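Kimaro 实验室开放日见闻

等这次开放日等了快两个月！去年报名晚了没抢到，今年页面一放出来我就填了表，编号 19，分在上午第二组。

带队的是 Felista Mfinanga，她在这里管双臂工位的操作规范。一进门先不看机器，每人领一页守则，读完签字才放行。守则写得特别干脆：手不进工作区，头发扎起来，挂绳摘掉，想靠近先喊一声，听到回应再迈步。我原以为会很枯燥，结果同组的人围着“喊一声”这条问了半天，有人问机房太吵听不见怎么办，Felista 说那就打手势，没有回应一律当作“不行”。
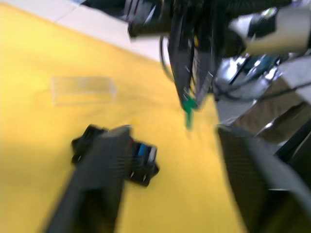
双臂协作的规范是我最想听的部分，来之前还专门翻了 Jotix 的旧手册。两条臂共用一块台面，麻烦比一条臂多得多，谁先进、谁让路、停在哪儿等，都得提前写清楚。他们有一条叫“台面只留任务物”，像黄桌布上就放一个透明塑料盒，别的零碎一概收走。这种盒子跟桌布几乎融成一片，我凑着看也只认得出细细的轮廓，所以 Waqas Sial 问透明件要不要单独定检查步骤，问得真好！答案是要：开始前由人口头确认位置，换光源以后重新确认一遍。线缆也有专门一条，松弛的那段要留够余量，又不能垂到夹爪的活动范围里，每次换班都得看。

后半段看记录本，我意外地喜欢。本子已经编到第 1,689 条，连“螺丝复紧”这样的小事都有签名。Erick Mohamedi 翻了一条给我们看，写的是急停按下之后由谁复位：必须是按的人自己，别人不许代劳。我当场抄下来，打算回去跟 Sasel 的同事说，我们那边一直是谁离得近谁复位，想想有点后怕。

想去的朋友，下一场在九月，还是网上报名。鞋要包脚趾的，我们组有位穿凉鞋的只能隔着玻璃听。守则可以带走一份，我那份已经贴在工位上了。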